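**Household Chores Bench, Thursday**

Present: C. Marar, O. Sulemana, P. Lò. Entry written by Marar, with additions by Sulemana where initialed.

The purpose of the day's work was to settle what the group will report to Horkbridge in May on the question they have put to us, namely which ordinary household tasks a machine can now be trusted to do without a person standing beside it. The earlier summary, prepared by N. Kneževič, listed folding, table wiping, dish loading and the sorting of small items as "near ready." The undersigned does not consider that phrase useful and has asked that it be withdrawn from the next version. A task should be recorded as done unattended, done with help, or not done.

Table wiping was taken first. It is the task most often mentioned by visitors as already solved, and the one on which our own results are the least even. The policy trained under the Muleo program will wipe an open surface from one side to the other and will return to a spill if the spill contrasts with the surface. It does not reliably judge when the surface is clean. In the morning session it was given 14 trials with a damp cloth and diluted coffee. In 5 of these it stopped while a film of coffee remained, and in 2 it continued to wipe a clean area until the operator ended the trial. The remaining trials were acceptable to both observers.
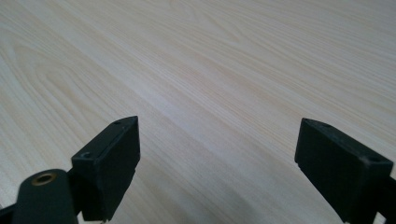 The difficulty lies in the judgment of "finished," which a person makes without effort and which we have not been able to write down in a form the system can use. P. Lò proposed that the stopping decision be made from a comparison with a reference view of the clean table. The objection raised by Sulemana is that the reference is not as plain as it sounds. Pale wood with fine tan streaks running across it, arched figure on the left, and a soft gray shadow between the open fingers is a clean table, and a thin coffee stain has nearly the same color as the streaks. Any threshold loose enough to pass the grain will pass the stain also. Lò accepts this for fixed thresholds but holds that a reference matched to the viewing angle would serve. Agreed to try it on the pale top and on the gray laminate before drawing a conclusion.

(O.S.) For the record, the shadow concerns me more than the grain. It travels with the tool. A stain does not. If the comparison is made over a short sweep instead of a single view, the two ought to come apart. I would prefer to test this before anyone spends time on matched references.

Dish loading was not run. The rack from Solís has not been returned from the other building, and a substitute was judged to be too different in tine spacing for the results to be compared with last month's.

Sorting of small items was run in the afternoon with the Resodier parts tray, with Lamisi Amissah operating. The parts were fasteners, clips and washers of the kind found on any shop floor. Picking was satisfactory for the larger clips. Thin washers lying flat remain beyond the present fingers, whose flat faces close well on a block or a bottle cap and poorly on anything that cannot be approached from the side. Amissah tried sliding the washers to the edge of the tray before picking. This succeeded by hand guidance and has been recorded under "done with help." She asks that the tray be fixed down before the next run.

Status as entered on the shared sheet:

- Table wiping, open surface: done with help
- Table wiping, around objects: not done
- Sorting, clips: done unattended
- Sorting, flat washers: done with help
- Dish loading: no entry
- Folding: carried over from previous sheet, not reviewed

Kneževič has written to ask whether the wiping result might be reported as unattended with a person checking at the end. The undersigned has replied that a person checking at the end is help, and the entry stands.

Outstanding:

1. Lò to prepare reference views on both surfaces.
2. Sulemana to run the short sweep test with the lamp in its usual position, then with the lamp moved.
3. Marar to inquire about the rack.
4. Cloths to be laundered. The supply in the drawer is low, and used cloths are not to be put back with the clean ones.

C.M.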